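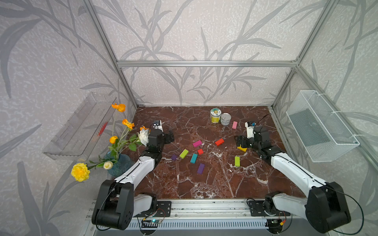

7 min read

Figure 3. The two-arm student cell during a block session.

By Daryna Nazarenko
December

4. The Student Cell and the Block Task

4.1 Setup

The course project in this paper runs on one shared cell, which the students named Saker in the first week and have called nothing else since. Figure 3 shows it with a block session laid out. Two arms are mounted on a rail along the near edge of the table and reach in toward the middle, each with a gripper and a small camera riding on top of it. The walls and posts are made from aluminum extrusion, a wonderful material for a class: if a team wants to hang something new on the side of the cell, they can do it in one lab period and take it off again in the next.

We had two goals for the cell. We wanted undergraduates with no robotics background to be driving both arms by the end of their first session, and we wanted the recordings they made to be good enough to train on. Those goals pull against each other more than we expected. A beginner-friendly cell would have a plain tabletop, plain walls and one object at a time. Ours has glossy, heavily veined marble underneath and big gray leaves on the wallpaper, and the students voted to keep both after trying a plain white surface for a while. Their argument (and it was a good one!) was that a policy that only works on a blank table hasn't learned much about blocks.

4.2 Objects

The main objects are small rectangular blocks in bright colors. Every team gets the same mixed set and scatters it by hand before each recording. We give no rule for how to scatter except that blocks shouldn't be stacked. Left alone, people turn out to be quite creative: some blocks lie at odd angles, one may stand on its long side, and sooner or later a block ends up right under a gripper, where the fingers hide part of it from the other camera. We love these cases. They are where the two arms need each other, and they led to the best discussions in the Tuesday meetings.

Around the blocks we place what the students call the furniture. For the session in Figure 3 that meant two cans toward the back, one with a printed label and one plain metal, and a teal-blue glass vase of artificial flowers at the left edge. A clear acrylic shelf is mounted on the left wall and a white wire basket on the right. None of these is a target in the block task. The shelf and basket are used in the put-away task of Section 5, and we leave them up all term so that the background stays the same between the two.

The flowers deserve a few words. They spread a good way over the left side of the table, close to where the left gripper works, and they bend when touched. Students who planned a straight path to the nearest block soon learned to come in from the right, or to hand the job to the other arm. One team, Natden, wrote their whole midterm report on this choice.

4.3 Recording procedure

Students work in pairs, one person per arm, and swap sides halfway through. A recording starts with both grippers open and ends when the pair agrees that the called color has been moved to the called spot. Pairs talk out loud the whole time. We did not ask for this at first, but it helped so much that it is now part of the instructions.

Over the term the class kept 193 recordings and threw out 38 more, mostly for cable snags or for a block pushed off the near edge. Teams made the call to throw one out themselves and wrote a one-line reason in the log. Going back through those lines was some of the most useful reading we did, and two of the changes planned for next term come straight from them: longer slack loops on the gripper camera cables, and a low stop along the rail.

4.4 What the students built on top

Each team trained its own policy from the shared pool and was free to change anything in the pipeline except the recordings. The Grokthorpe team cropped hard around the gripper cameras and got a fast, twitchy policy that was great fun to watch and missed often when blocks sat close together. The Onyshchenko team kept the full view from both cameras, trained for 400 epochs, and got something slower that handled crowded layouts much better. Red and magenta were mixed up by every policy in the class at some point, most often when the two blocks lay side by side. We were delighted when a pair of first-year students traced part of this to reflections off the tabletop and fixed it with a change to the camera exposure.

Scores for all teams, split by block color and by which arm made the grasp, are given in Section 6.

Related items
Putting things away with two arms: the shelf and basket task
Lab notes from the first week with Saker
Student log template for shared robot cells
Team Natden midterm report: working near flexible objects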